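Bench Rules for Two-Arm Work: What Changes in the New Year
Kustthorpe Automation Group newsletter, December 2023

By Océane Doucette

In May our group started to write down the rules we follow when a robot with two arms works on a tabletop with small objects. Before that, every person had their own rules. Dwight Després stopped the arms with one method, Isabelle Zacharias with another, and a new student learned whichever one was used on her first day. The second version of our bench rules is now ready and will replace the first one after the holidays. I was asked to explain the main changes for members who could not come to the meeting.

I want to say first that these rules do not replace the safety standards for industrial robots. The risk assessment for each cell is still a separate document and Mélanie Simard still signs it. The bench rules are for the daily things which the large standards leave to the user: what may lie on the table, how the cables are led, who may put a hand inside the reach of the arms, and what is written in the log afterwards.

Objects on the table

The first version had a list of permitted objects. It grew very long and still it was always missing something, so we removed it. Now we have conditions. An object may be used if it has no sharp edge, if it cannot break into pieces when it falls from table height, and if the operator knows what is inside it. Drink cans must be empty or unopened. A can that was opened and is still half full is not allowed, also not "just for one try". Fresh fruit is allowed on the day it is brought and leaves the room in the evening.

Soft objects gave us a long discussion. Some members felt that plush toys need no rule at all, as they cannot hurt anybody. Isabelle pointed out that loose threads can go into the finger joints, and she had to clean one gripper with tweezers for a whole afternoon. The new text says that soft objects are checked for loose threads before the session, and that a damaged one is repaired or thrown away.
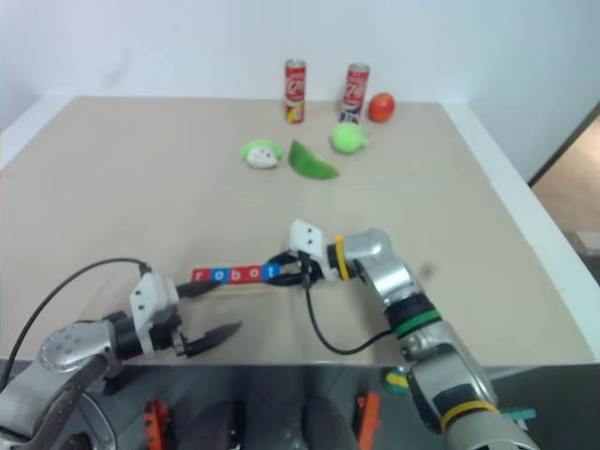
Two arms, one object

The old rules treated each arm alone. This was our biggest weakness. When one gripper already holds an object and the second one comes to the same object, a small error in position becomes a pulling force, and long thin objects will twist. Rule 16 is new and covers this case. The second arm must approach at reduced speed, the force limit of both arms must be set to the lower of the two values, and the operator must keep one hand at the stop button until one of the grippers has let go. If the object slips, both arms stop. It is not permitted to continue with one arm while the other is in fault.

Dwight tested the rule on our own bench and he reports that it makes a session slower, but that after a few days he did not think about it any more.

Cables and marks

A cable at the gripper needs enough slack for the full turn of the wrist, but it should not be able to catch on the objects or on the other arm. We ask that the operator moves each arm by hand through its full range once per day and looks at the cable during this time. Do this with the motors off.

Zip ties and coloured bands are allowed on the arms, with two conditions. The cut end of a zip tie must be flush, because a sharp end scratches the skin very easily (I have the proof on my wrist). And a band must not cover a joint gap or a warning label. If your team uses colours to mark something, please write the meaning on the sheet beside the bench. We found one sheet where the same colour had two meanings, depending on who you asked.

Hands inside the reach

Nothing changes in the main rule. To put an object back in its place, you pause the robot, you say aloud that you are going in, and you wait for the answer. What is new is that the pause must be made with the hardware button. The pause in the software is no longer accepted for this purpose. The Trultard team in our building has worked this way for some time and they kindly let us use their wording.

The log

The log sheet is now one page. Please record the force limit, the objects, each stop and who made it. A stop without an accident should be written down too. Nathalie Robichaud went through our old sheets, 1198 in total, and many had an empty field for stops. She could not know if this meant that there were none or that the person was in a hurry to go home. From now on you write "none".

How to comment

The full text is at the front desk and in the shared folder under Bench Rules, version 2. Comments can be sent to Nathalie by email. Please give the rule number and, if possible, the words you would prefer. The next reading is in room 2000, and members who wish to join by phone should ask Mélanie for the number.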